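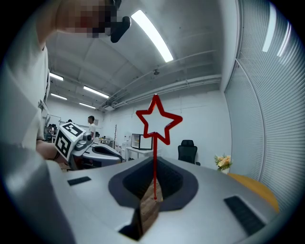
Red star on its stick, wooden floor, lights on overhead.

Kandpal Table Things
README, last touched May 22, 2020

What you have downloaded

Kandpal is a collection of 2000 short clips of ordinary objects being picked up, moved and put down on a table. There is very little drama in it. If you came for drama, the mugs folder has the most.

The collection was put together at Comuvgate, in one long room with exposed pipes and a great many opinions about where the chairs go. Edeltraud Mösli chose the objects. Pieter Wuyts wrote the labels and has asked that complaints about the labels be sent to him by post.

Folders

mugs
sticks
mugs_and_sticks
misc_small
do_not_use_yet

The last folder is exactly what it says. People open it anyway, then write to us to report that the labels are missing.

The objects

Mugs. White ceramic, small, one handle each. We wanted them plain because a printed mug makes everyone read the mug. The label "handle" records where the handle points at the start of a clip, as a clock position seen from the side where the person is. Twelve o'clock is away from the person. This took three meetings.

Sticks. Thin and red. The fancy ones end in a star, which is an outline with nothing in the middle, so whatever is behind it shows through. Edeltraud considers this charming. Anyone who has tried to draw a neat outline around it considers it something else. Plain and star sticks share the label "stick", and the column "star" holds yes, no or unclear. Please believe the unclears. A stick seen from the wrong end is a dot.

Misc small. Whatever was in the drawer. Spoons, a cork, bottle tops, one clothespin that appears far more often than its talents deserve.

The table

Round, wood, smooth top, a light honey-orange color. A round table was a poor choice for anyone hoping to write "left edge" in a label, and we had already written it by the time this was pointed out. In version 3 all such labels were replaced with the clock positions described above. If you still see "left edge" you have an old copy and should download the current one.
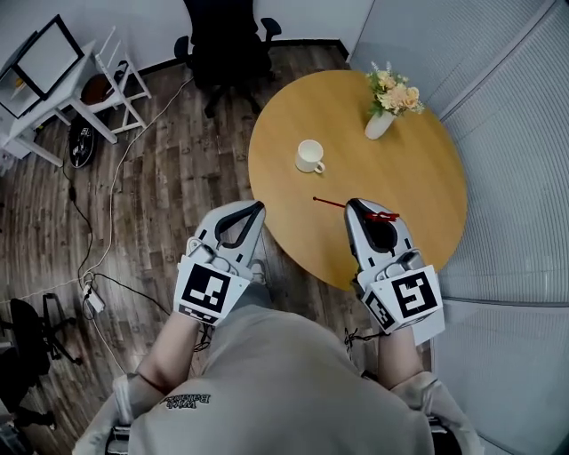

The usual task in mugs_and_sticks goes like this: the mug starts somewhere on the table, the stick starts in hand or lying down, and the stick should end up standing in the mug. "Standing" was defined as any part of the stick inside the mug and nobody holding it. A star stick is top-heavy and will often lean over with its head out one side like a passenger in a taxi. That counts. A stick lying across the rim doesn't count, however politely it balances.

When a mug gets knocked over, the clip stays in and the column "spill" says yes, even though the mugs were empty. Pieter wanted "tip". He was outvoted and would like that recorded here.

Known problems

1. Up to 20 clips in the sticks folder have the start and end times swapped. They play fine if you don't mind sticks with negative ambition.
2. The ceiling lights show up as bright streaks on the glazed mugs in some clips. We tried turning the lights off. We then had a dark table.
3. Clip names with a double underscore are from November and use the old color words. "Tomato" and "red" are the same red.
4. The cork is labeled "cork" in most clips and "other" in 11 of them. It's the same cork.

Using it

Teaching, research and idle curiosity are all fine. Please credit Kandpal and say which version you used. The label sheets open in any spreadsheet program; if yours turns the clock positions into actual times of day, set the column to text before saving.

Sorting and viewing scripts are in the Trarnell folder. The Induteo export is there too, but it drops the "star" column and we haven't worked out why.

Still to do

Relabel the cork.
Find a second clothespin.
Decide whether a mug on its side has a handle position. (Edeltraud: yes. Pieter: by post.)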